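The night shift at the old customs house

I had been trying to get into the Cistatholm customs house since August, when the city first admitted that people had been sneaking in after closing to shoot a fashion video on the marble staircase. The heritage office said no to me twice. Then the woman who runs the night desk there wrote back herself, on condition that I leave her name out, and told me to come by at 10 p.m. and bring my own coffee.

So I did! She is smaller than I expected and talks very fast, and she'd already heard every joke there is about the video.

"Everybody asks me if I recognized the dress," she said. "I didn't even look at the dress. I was looking at the heels. That staircase is 329 years old and they had a girl going up and down it in metal heels."

The building is a monument, with all the paperwork that goes with it. Filming there needs a permit, the permit costs 500 a day, and the crew has to lay felt on the steps. The company behind the video, Dillotero, had none of that. What it had was a side door that doesn't quite latch (I tried it, it still doesn't) and a guard round that used to happen at the same minute every night.

"You could set your watch by us," she told me. "I said so for years. I said, anyone who sits in the square with a sandwich for two evenings knows exactly when to come in."

I asked whether anybody had listened. She laughed and got up to check a window.

We talked for most of her shift, with breaks while she did her rounds - which now happen whenever she feels like it. She started as a ticket clerk and moved to nights for the quiet. She likes the upper gallery best, around four in the morning, and she has strong feelings about pigeons that I promised not to print in full.
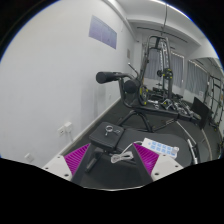
Deng, on the phone the next morning, thought the city was making too much of it: no stone was chipped, the video got the customs house more attention than 16 years of brochures, and a fine would have settled the matter in a week. I read that back to my night guard when I called her to check a few quotes, and there was a long pause.

"Well, sure, nothing got chipped," she said. "This time. But then the next one brings a horse."

She wasn't kidding about the horse, by the way. A perfume company asked for one last spring, through the proper channels, and was turned down.

The investigation is still open. The prosecutor's office will only say that it has asked Dillotero for the raw footage, and Dillotero didn't answer my emails. Clundex, the platform that hosted the video, took it down and then put it back up with the staircase blurred, which my guard finds hilarious. "They blurred the stairs and left the girl," she said. "So now she's just walking up some fog."

I asked if she'd watched it all the way through. Twice, she said, and the music wasn't bad. She'd been hoping to find out which night it was from the light in the big window, but they had pulled the drapes.

Toward the end of the shift she let me walk up the staircase by myself, in socks. The steps dip in the middle and they're freezing. She stood at the bottom with her flashlight and told me to keep to the left, where the stone is better, and to please hurry up, her bus was at six.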